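Informe de avance del proyecto «Cortinas»
Segundo informe al fondo de microayudas Kukbridge
Responsable: Elibariki Masanja
Domingo, 26 de julio de 2020

Estimados miembros del fondo:

En la solicitud prometí que a estas alturas un robot abriría y cerraría las cortinas del salón de casa sin que yo me levantara del sofá. Me levanto todavía bastante. De hecho, nunca he caminado tanto entre el sofá y la ventana como desde que automaticé el trayecto.

Dicho esto, hay avances, y paso a contarlos por orden de lo que me ha costado reconocerlos.

1. Agarre de la tela

El primer informe daba este apartado por cerrado. Lo he vuelto a abrir. Las pruebas de entonces se hicieron con un paño de cocina colgado de una percha, un tejido leal que se deja coger por donde uno quiera. La cortina es otra cosa: un lino claro, de trama abierta, que deja pasar la luz y confunde a la cámara de la muñeca lo mismo de día que de noche. El programa calculaba el borde de la tela, iba muy decidido hacia él y cerraba los dedos en el aire.

La solución ha sido dejar de buscar el borde. Ahora el programa busca un pliegue, se acerca de frente con la pinza abierta y cierra despacio hasta notar resistencia.

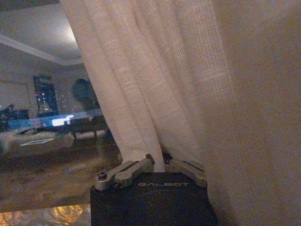
La fuerza de cierre la he bajado dos veces. Con el valor de partida los hilos se separaban y quedaba una marca que en casa se comentó durante la cena, con un tono que prefiero no reproducir en un documento administrativo. Con el valor actual la marca se va pasando la mano. De las 218 repeticiones registradas en este periodo, las últimas 20 se hicieron ya con el ajuste nuevo y en 11 de ellas la tela aguantó agarrada hasta el final del recorrido. Sé que no es una cifra para enmarcar. Les pido que la comparen con la del informe anterior, donde puse «resultados prometedores» para no escribir ninguna.

Los fallos que quedan son casi todos del mismo tipo: la pinza coge una sola capa, empieza a tirar y la tela se escurre a medio camino. Estoy probando a que meta los dedos un poco más antes de cerrar. También he encargado unas almohadillas de goma blanda a Rüegg, que llegarán cuando lleguen.

2. Trabajo nocturno y reflejos

No figuraba en el plan. Trabajo de día, así que las sesiones son de noche, y de noche una ventana grande es un espejo con una ciudad dentro. El módulo de detección, que yo mismo escogí y del que hablé muy bien en la solicitud, se dedicó varias semanas a proponerme como puntos de agarre la lámpara del techo, un perchero y mi propio brazo. El brazo con una confianza muy alta, debo añadir.

Probé primero a apagar todas las luces. Desaparecieron los reflejos y con ellos la cortina. Después probé a etiquetar a mano las zonas de cristal, trabajo al que renuncié con la dignidad que me quedaba. Lo que funciona, y es lo que hay ahora instalado, es un filtro de profundidad bastante tosco: todo lo que el sensor sitúa más allá del plano de la ventana se descarta. El reflejo del robot parece estar al otro lado, en la calle, a la altura de los edificios, y por tanto deja de contar. El mío también.

Queda pendiente el caso en que la propia pinza está muy cerca del cristal. Ahí el sensor da medidas que yo calificaría de creativas. 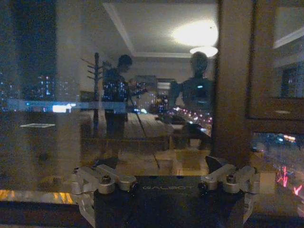
3. Trabajo a dos manos

Pedimos dinero para dos brazos y hasta junio usábamos uno, cosa que su carta de observaciones señalaba con mucha educación. Ya se usan los dos. El izquierdo sujeta la cortina; el derecho debería ayudar a recogerla, y de momento acompaña. El problema es de coordinación: cuando el izquierdo tira, la tela se mueve, y el derecho llega con puntualidad al sitio donde la tela estaba.

He añadido una pausa entre un movimiento y otro para que la cortina deje de balancearse. Alarga mucho la maniobra. Quien quiera la habitación a oscuras con cierta urgencia hará bien en seguir usando la mano.
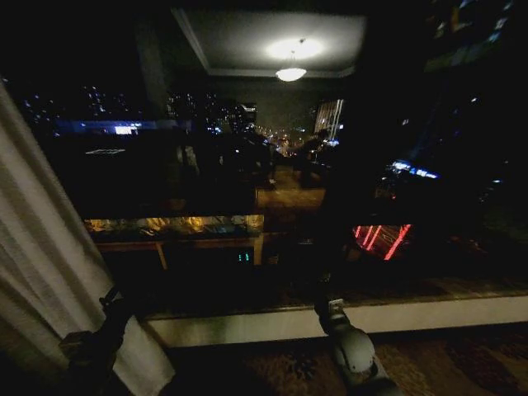

El alféizar merece párrafo propio. Es ancho, sobresale, y el planificador no lo conocía hasta que se lo presentaron los nudillos del brazo derecho. Ya está en el modelo de la habitación, con un margen de seguridad generoso. La pintura está retocada y no se imputa al presupuesto.

4. Gastos

Se han comprado cables, tornillería y un segundo controlador Tolla para sustituir al primero, que alimenté al revés. Este último gasto lo asumo yo. La partida de viajes sigue intacta, ya que la ventana está donde estaba. Solicito pasar esa partida a materiales, si las bases lo permiten.

5. Próximos pasos

— Montar las almohadillas y repetir la serie completa con ellas.
— Reducir la pausa del apartado 3 sin que el brazo derecho vuelva a llegar tarde.
— Resolver las medidas junto al cristal.
— Enseñar la maniobra completa, abrir y cerrar, en el encuentro de talleres domésticos de Ostden, en diciembre.

Para lo último necesito que me confirmen si el fondo cubre el transporte de una barra de cortina. La cortina la llevo yo en la mochila.

Un saludo cordial,
Elibariki Masanja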